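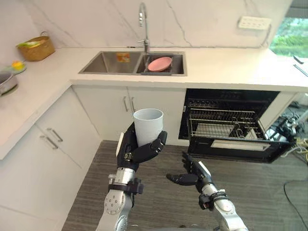

**Do I have to flush a new cartridge before drinking the water?**

Run the cold tap for ten minutes and throw that water away. Fine carbon dust comes out of every new cartridge and makes the first water gray or cloudy.

## 4. Changing the cartridges

The Namstead under-sink filter has two housings. The left one holds the sediment cartridge (white cap), the right one holds the carbon cartridge (blue cap). They wear out at different rates:

| Cartridge | Change after |
|---|---|
| Carbon | 2,000 gallons |
| Sediment | 3,705 gallons |

The meter on the bracket shows gallons used for each one. Change both after a year even if the meter is lower.

**Caution:** Do not use the filter on the hot line. The highest water temperature allowed is 82 °F, and the highest line pressure is 80 psi. If your pressure is higher, fit a regulator before going on.

1. Close the shutoff valve on the cold line.
2. Open the filter tap until the flow stops. Leave it open.
3. Put a towel and a shallow pan under the housings.
4. Turn the housing to the left with the wrench supplied. Keep it upright while you lower it, as it will be full.
5. Pull out the old cartridge. It goes in household trash.
6. Wash the housing with dish soap and rinse it well. No bleach.
7. Take out the O-ring, wipe it and look for nicks. Coat it with a little silicone grease and press it back into the groove.
8. Stand the new cartridge in the housing, cap up.
9. Screw the housing on by hand until it stops. Do not tighten it with the wrench.
10. Open the shutoff valve slowly, a quarter turn at first. Flush as described at the start of this section.
11. Hold the reset button for five seconds, once for each cartridge changed.

**Note:** Models sold under the Kushnir name have a single reset button for both meters. Change both cartridges together on those.

### If the water still looks cloudy

Fill a clear glass and let it stand. Cloudiness that clears from the bottom up is air, and it goes away over a few days of normal use. Gray specks mean more flushing.
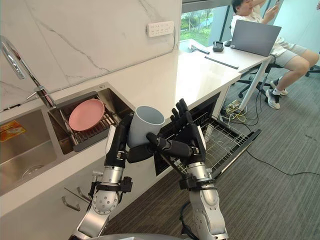 Eero Rautiainen wrote in to say that ten minutes had not been enough with his carbon cartridge: he flushed for ten, shut the tap, let it sit overnight and flushed for another five, and the specks were gone after that. The overnight wait is fine on all models. Leave the shutoff valve open while you wait, and check the floor of the cabinet for drips in the morning.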